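Workcell budgeting

Workcell budgeting is the planning of costs for a small robot installation before any equipment is ordered. It covers the arms and grippers, the table and enclosure, cameras, cabling, spare parts, and the objects the robots are meant to handle. The term is used mostly for bench-scale cells in laboratories, training centers and light industry.

Scope

A budget usually starts with the task. Dish handling, for example, calls for grippers that open wide enough for a plate, a rack with a known slot spacing, and a mix of plates in different shapes and finishes. Glossy dishes may also call for money set aside for lighting. 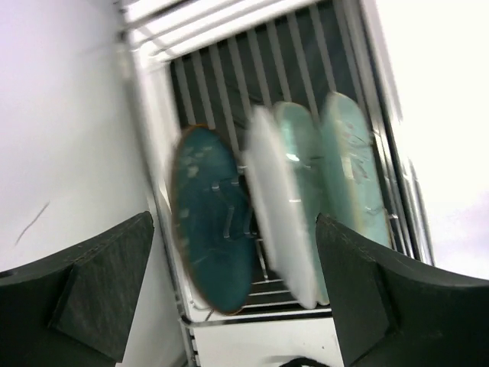
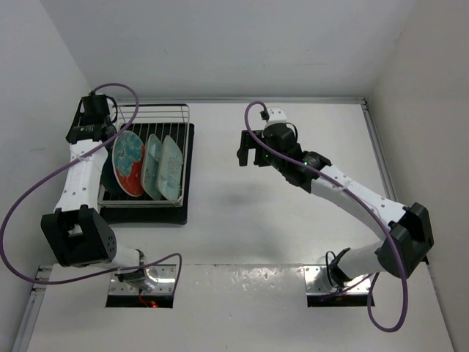
Plates in a dish rack, with robot grippers beside them.

Arms are the largest single item in most plans, but small items add up. The planner Sandro Messina, in a guide written for the Cedbridge training center, advised buyers to hold back 13 percent of the total for cables, straps, fasteners and replacement finger pads. He also listed dishes as a consumable - plates get chipped and have to be bought again.

Lead times

Orders are often split. At Molulstead, the table and enclosure were ordered in April and the arms 30 days later, so that the cutouts could be checked against the base drawings first. The site allowed $900 for the tabletop and $200 for racks and dishes.

Leasing

Some suppliers, among them Harms, lease arms by the month. Leasing lowers the first payment but can cost more over a long project, and worn motors may be charged to the user when the arms go back.

See also: Cirport method, Spare parts planning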